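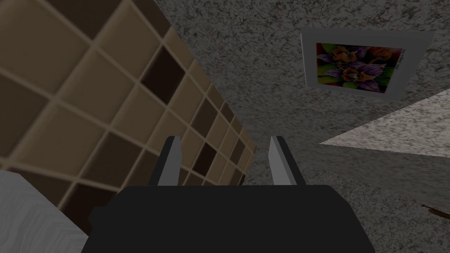
Demonstration gathering (robotics)

From the Pusden Handbook of Household Robotics

Contents
1 Overview
2 Background
3 How a session runs
4 Simulated kitchens
5 The wrist view
6 Sorting and labeling
7 Criticism
8 See also

Overview

Demonstration gathering is the patient business of collecting worked examples of a task so that a learning system can pick up the task from them. A person steers a robot arm, real or simulated, through a job such as opening a drawer or setting a cup on a shelf, and everything the arm senses and does along the way is written down. One complete run of this kind is called an episode. A pile of episodes, once checked and labeled, is called a demonstration set, and it is from such sets that many household robots get their first notion of how to behave.

The term is sometimes used loosely for any recording of a robot at work. In this handbook it is kept for recordings made on purpose, with a stated task and a person doing the steering.

Background

Older factory robots were told where to go, point by point, and that suited them very well, as the parts they handled were always in the same spot. A home is a different sort of place. Chairs wander, mugs turn up in the sink, and no two kitchens agree on where the spoons live. Writing rules for all of this by hand wore out a good many cheerful engineers, and people began to ask whether it might be kinder to everyone to show the machine what was wanted and let it work out the rest.

The Ullolness group, led for many years by Leonor Gouveia, was an early and enthusiastic user of the method. Their first set held 50 episodes of a single task, moving a bowl from a counter to a table, and Gouveia liked to say in her talks that she had steered most of them herself with a cold cup of coffee at her elbow. A later and much larger collection, known as the Teixeira set after the building where it was put together, came to 2,856 episodes across 34 tasks. It is still handed to newcomers as practice material, partly for its good labels and partly (it must be said) out of fondness.

How a session runs

A session usually begins with a written task card. The card names the object, the starting place and the finishing place, and says what counts as done. "Put the cup away" is a poor card. "Place the cup upright on the lower shelf and let go" is a much better one, and anyone who has tried to label a week of episodes made from the first kind will happily tell you why.

The operator then takes the controls. Depending on the laboratory these may be a pair of handheld grips, a small copy of the arm that is moved by hand, or a plain keyboard, which is slow going but has its loyal users. The operator brings the gripper to the object, closes the fingers, carries the object where it belongs and opens them again. Joint positions, finger opening and camera pictures are all stored together against a shared clock.

Operators are generally asked to move at a steady, unhurried pace. Small hesitations are fine. Long pauses are trimmed later, as a system trained on them may learn to pause too, and will stop in the middle of a kitchen with great conviction.

Simulated kitchens

A large share of gathering now takes place in computer-made rooms. Nothing in them can be broken, and a room can be put back to its starting state in a moment. They can also be redecorated at will. Tiles, counters, wall finishes and pictures on the walls are swapped from one episode to the next, so that the learner does not come to depend on a particular brown tile or a particular painting of flowers to know where it is. This practice is called surface variation.

The results can be a little odd to the eye. Toon Verstraete, who wrote the Dolter room builder, let it pair any finish with any other, and defended the choice warmly whenever visitors asked about his taste in decoration. His view was that a robot which had seen a thousand ugly kitchens would be at ease in a nice one. The builder ships with 1,000 finishes, most of them stone, wood and tile patterns.

The wrist view

Many sets include pictures from a camera carried close to the hand, looking out past the fingers. In this view the gripper stays in nearly the same place while the room swings and tilts around it, and walls and counters may run across the picture at steep slants. People new to the work often find it dizzying. The learner does not mind, and gains a close look at the gap between the fingers, where the most delicate part of a grasp takes place.

The wrist view is usually paired with a fixed view from farther back. Kobe Prins and Decha Chaiyaporn, comparing the two on drawer tasks, recommended keeping both wherever storage allowed.

Sorting and labeling

After a session each episode is watched through and marked as a success, a failure or a doubtful case. Failures are often kept in a separate folder, where they are useful for teaching a system to notice trouble. Doubtful cases go to a second reader.

Criticism

Cor Hendriks has argued that large sets tend to carry the habits of a few operators, down to which side of a mug they prefer to approach. He suggests changing operators often and noting on each episode who was at the controls. Others point out that simulated rooms, however varied, handle soft things such as towels and bread rather poorly, and that some gathering in real homes will be needed for a good while yet.

See also

Task card
Surface variation
Teleoperation
Dolter room builder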